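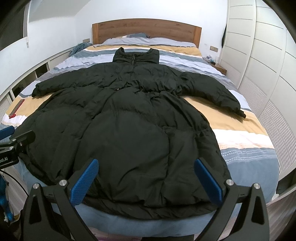
Thread on the coat folding fault from last month, because a few people asked and I only gave short answers. Long coats only. Shirts and towels were never affected.

Short version: the arm closed too far on padded sleeves, hit its force limit, and stopped with the cloth still clamped between the fingers. On the second stop it had already started its lift and it tore a seam at the cuff.

No one was hurt. Ans Jacobs was next to the bed when it stopped the second time and reached in to free the sleeve before the arm was powered down. That got its own report and it's the part I take most seriously.

The stop on our Wamiteo cell holds position. It doesn't open the fingers. So after a stop you have a gripper that is still squeezing, and anyone's first urge is to pull the fabric out. Don't. Power down, then use the manual release.

On to the fault. I first blamed the force limit and raised it a little on the bench. Bad idea, it just squeezed harder before stopping. Put it back the same day.

Then I blamed the coats. Padding compresses, so the fingers travel a long way before they feel anything. True, but the demos had the same coats in them and people had no trouble picking up those sleeves.

Noreen Baloch found it. She plotted finger opening for every coat demo in the January set, all 118 of them. In 77 the "closed on sleeve" value sat lower than in the rest. Same coats, same kind of grasp.

All 77 came from one hand-held gripper. It had been taken apart to replace a grip pad and put back together without redoing the zero. A finger went back on slightly rotated at the pivot, so every opening it logged read too narrow.

On a towel you'd never notice. The fingers close all the way anyway, so a low number gets clipped to zero and looks fine. On a puffer sleeve you stop partway, and partway is where the error shows up.

So the policy learned to close harder on thick stuff than any person did. It did what the data said.

What we changed:

Zero check at the start of every session, fingers shut on a 2 mm shim, value written in the log. If it's off, the gripper goes back in the case.

Any gripper that's been opened up gets a tag and stays off the shelf until someone other than the person who fixed it has checked it.

The 77 demos are out of training. I tried correcting them with an offset and didn't trust the result, so we're re-recording. 21 done so far.

Release steps are now printed and taped to the arm base, and the release lever is painted orange. Ans picked the wording.

Still open: I want the controller to back the fingers off a few millimeters after a force stop. Asked Gosance if their firmware can do it. Waiting to hear.

Retrained version goes on the bench next week, old coats first, with the speed turned down. I'll add the results to this thread.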